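82 comments | 154 shares

The Oditz Stone Sealer was assessed over six months in the shared kitchens at Budier, beginning in January. The product is supplied in a two-litre tin and goes on with a lint-free cloth. Labelling is clear, and the odour cleared in about 6 hours. Colour on darker stone was unchanged.
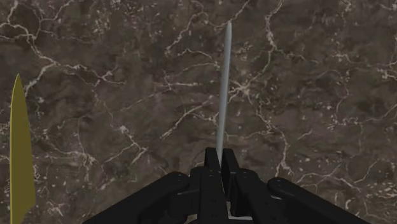
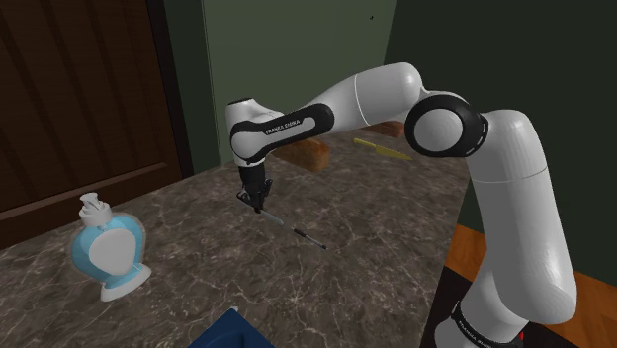
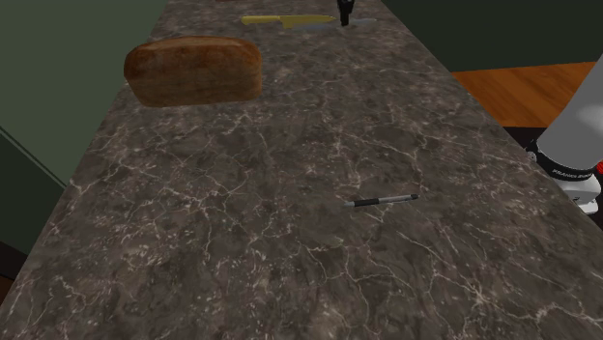 Dark stone with pale veining.

A reader, Yagi, wrote that lemon juice had still etched a sealed benchtop overnight, and asked whether a second coat would help. The manufacturer's instructions make no claim against acids. Oil and tea were wiped away without a mark in our assessment. The Ata sealer remains cheaper per litre but requires reapplication twice a year.

Rating: 82 out of 100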